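The gripper has a name now

9/4/24

I promised myself in March that I would stop naming things before they worked. Paltard is the gripper. It mostly works, so I gave in.

The short version for anyone who skipped the last few posts (my statistics suggest that's everyone): I'm trying to build a small arm that folds laundry on a bench in the shared shop at Priltivby. I don't especially mind folding laundry. I mind being told it's hard, and Bogumił Sobczak told me it was hard, twice, while eating my sandwich.

He was right, of course. Rigid things are polite. A wooden block stays where you left it and has the same shape when you come back. A pillowcase has opinions. My first set of fingers came off the printer with nice square tips, and they would close on a cloth, lift it two inches and let go of it with what I can only call tact. I printed the second set with a softer filament from Plollia and a ribbed pad, and those held on so well that I had to pull a dish towel out of them with pliers.

Set number 8 is the one I'm keeping. The pad is smooth for the first half inch and ribbed behind that, so the tip can slide under an edge and the grip happens farther back. I also stopped driving both fingers at full current, a suggestion I ignored from three separate people before having the idea myself.

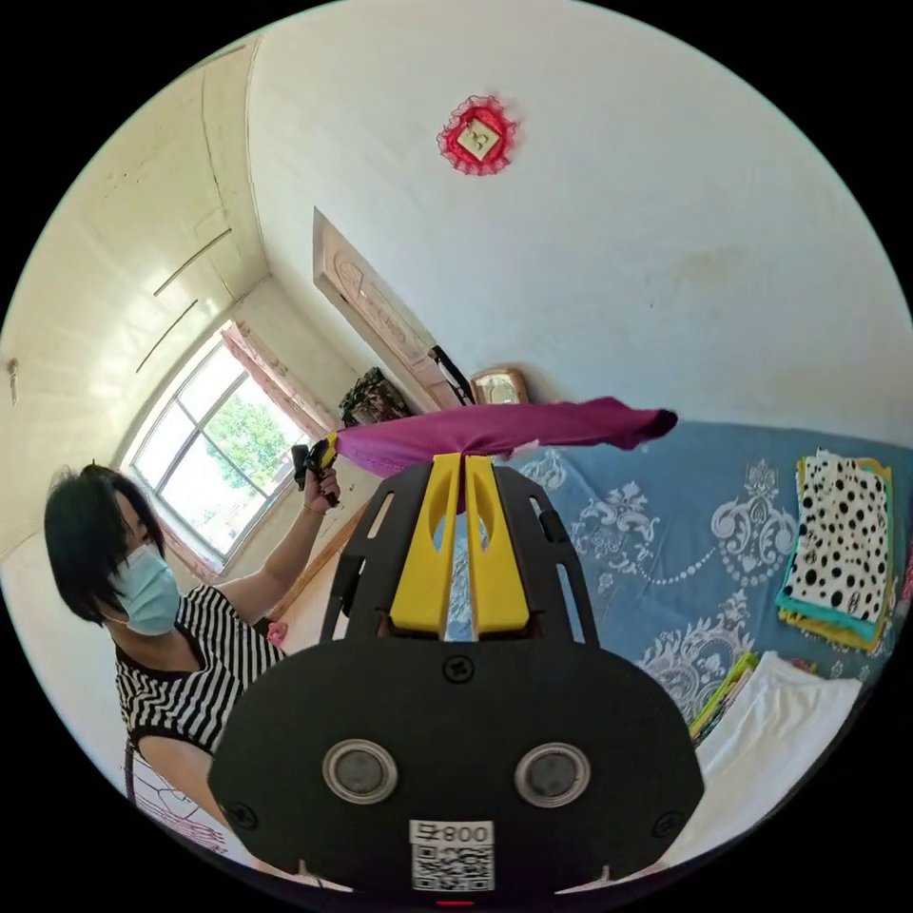

Cloth is a geometry problem disguised as a chore, and the part I keep getting wrong is where to hold it. I had been thinking entirely about corners, on the theory that corners are what people grab. Then you look at a piece of magenta cloth stretched out with yellow fingers clamped on the middle of it, and the loose end is all wrinkles, and you see how little a grip in the middle tells you about an edge. My planner assumes the fabric beyond the fingers is flat. My planner has led a sheltered life.

So the software side is getting rewritten. The old version had a single fold routine with 186 lines of special cases, two of which were for one particular napkin. The new one, called Mudaliar for reasons that made sense at midnight, takes a grip, looks at what's hanging, and decides whether to move the grip before it tries anything ambitious. It decides slowly. I have had time to make coffee between decisions.

Still on the list: a wrist cable that doesn't snag on the bench vise, a second arm (don't tell Bogumił), and fitted sheets, which I am leaving for whoever inherits the project.

If anyone wants the finger files, leave a comment. Print them on their side or the ribs peel off.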